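Folding Knit Shirts from the Basket: Surface, Order, Stack

Most of the wrinkles in a folded knit shirt are set before the first fold is made. They come from how the shirt left the basket and what it was put down on. The notes below cover jersey T-shirts, light sweatshirts and similar knits. Woven shirts with collars are on a separate page.

Work surface

Use a hard, light-colored top that is wider than the shirt with both sleeves out. A bed is too soft: the fabric sinks, the fold lines wander, and the bottom layer creeps when the top layer is pulled. Wipe the surface before starting and let it dry. Lint, detergent residue and old marks are easier to find on white than on wood grain.

Put the basket in a far corner, on the side opposite your stronger hand. Finished pieces go in the other far corner. The middle stays clear for the piece being folded.

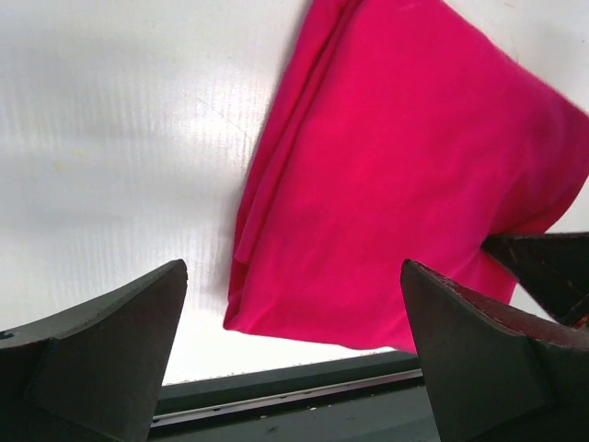
Knit fabric stretches more across the width than along the length, and a shirt pulled out of a basket by one sleeve will usually come up longer on that side. Take hold of the bundle in two places before lifting. If it lands folded over on itself, like the pink cloth on the ribbed white surface, find the hem first and work back from it. Layers stacked along one side generally separate with a light shake from the hem. Do not drag a bundle flat across a ribbed or textured top; lift it and set it down again. Fuzz along an edge is normal on cotton jersey and can be left alone.

Order of work

Take the top piece first, even if a color you want is further down. Digging through the basket twists the pieces above and puts new creases in them. A basket that is more than 39 cm deep is harder to empty this way, as the lower pieces get compressed. We use the Brellow shallow tub for knits and keep the deep one for towels.

Fold similar weights together. Mixed weights make a stack that leans.
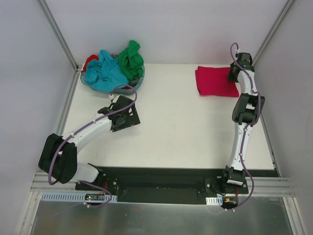
Green and turquoise pieces still in the basket; folded red cloth at the far right.

Check the stack edge after each piece is added. Layers offset by a finger's width can be squared with the flat of both hands. If the offset is wider than that, refold the piece, or the step will show as a line across the one above it.

Spreading and folding

Spread the shirt by its corners — one hand near the shoulder, the other on the opposite side. Lower it so that the hem touches first. Smooth outward from the center with an open palm and stop when the surface is level. Small creases will drop out under the weight of the stack. 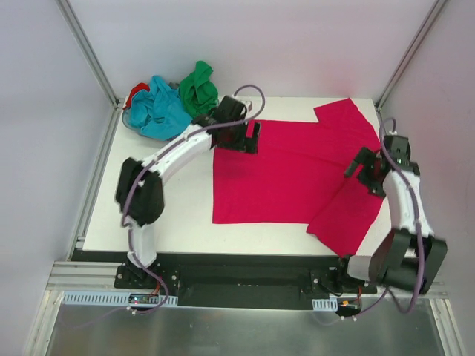 Ruvard Home Workshop — Laundry and Linen Section

A magenta garment spread to the right of center leaves room on the left for turning the side in. Check for two things at this stage: a faint line through the middle left by an earlier fold, and any flap that has turned under at a lower corner. Open the flap before folding. The old line can be reused if it runs straight.

Fold sequence:

Bring one side in to the center line and turn the sleeve back 90 degrees so it lies along the body.
Repeat on the other side. The outer edges should be parallel.
Fold the hem up to the collar, then in half again. This gives 4 layers of body fabric front to back, counted as front-and-back pairs.
Turn the piece over and place it on the stack with the rounded fold facing out.

Stacks of knits should be stored flat, with the heaviest pieces at the bottom.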